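Why Does a Lamp Need Less Power Today?

By Rosalía Vallejo

Turn on the lamp in your room. The light comes at once, and you do not think more about it. But your lamp is using energy, and somebody at home pays for this energy every month.

What is a watt?

A watt tells us how fast a thing uses electricity. You can find the number on the box of the bulb, with a small W after it. A bulb of 6 W uses less than a bulb of 13 W if both are on for the same time.

Old bulbs had inside a very thin wire. The electricity made the wire so hot that it started to shine. Most of the energy became heat, and only a small part became light. For this reason you should never touch an old bulb when it is on!

What is inside an LED?

An LED has no hot wire. It has a tiny piece of a special material called a semiconductor. When electricity passes through it, light comes out. The chips of a computer are also made with semiconductors, but their work is to store and move information.

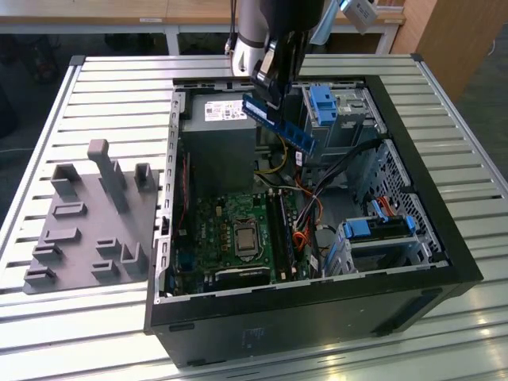 A blue memory module with its row of small dark chips.

An LED also becomes a little warm, so the lamp has metal parts that carry the heat away. Put your hand near the lamp, but do not touch, and ask an adult to be with you.

Where can we look for the watts?

Many electric things have a label with small letters and signs. Some signs say that the thing was tested for safety. Others tell us if it wastes little energy. 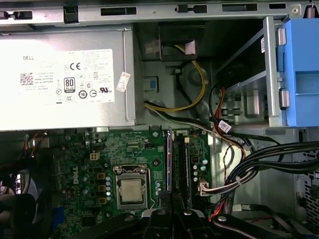
Try it at home

1. With an adult, look for the boxes of 3 bulbs.
2. Write the watts of each one in your notebook.
3. Look also for the word "lumens". Lumens tell how much light the bulb gives.
4. Which bulb gives more light for each watt? Divide the lumens by the watts and compare.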